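4.2 Comparison of finger geometries on deformable containers

The second set of trials addressed soft goods, where the position of the opening changes each time the item is handled. Two finger designs were compared on the same bimanual station: the narrow Nekik finger, which comes to a point, and the broader Lebrun finger used in Section 4.1. Both were driven by the Usach controller at identical closing speeds, and the arms, mounts and table were left as they had been for the rigid objects. Each design completed 200 trials, divided evenly between pouches and drawstring bags.

At the start of a trial the item was placed by hand near the middle of the table with its mouth open. The operator then used one arm to steady the rim and the other to reach for the contents. A trial was scored as successful if the contents were lifted clear within 90 seconds and the item remained on the table. Operators were allowed 3 attempts at the first grasp, after which the trial was recorded as a failure. Objects from other tasks were kept along the borders of the work area, as the cameras would otherwise have seen a much tidier background than in the remaining experiments. 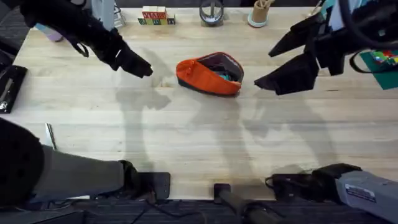 Figure 6. Bimanual station with an orange pouch between the two grippers. The right gripper is open; a small item is visible inside the pouch.

The choice of finger had less effect on the first contact than we had expected. Most failures in both conditions occurred later, when the fabric folded under the steadying finger and the mouth closed over the contents. The narrow finger could be worked back under the fold in many of these cases. The broad finger usually pushed the whole item away from the operator, and recovery then took up most of the remaining time.

Shadows were a further source of error. Under the overhead lights, the arms darkened large parts of the tabletop, and the segmentation model sometimes joined the dark lining of a pouch to the shadow beside it. Retraining on 1086 additional frames, labelled by Bouvier and Pichon at the Durnton laboratory, reduced this fault but did not remove it. Results are therefore reported with the original model – the retrained version was available only from June, after the Lebrun trials had finished.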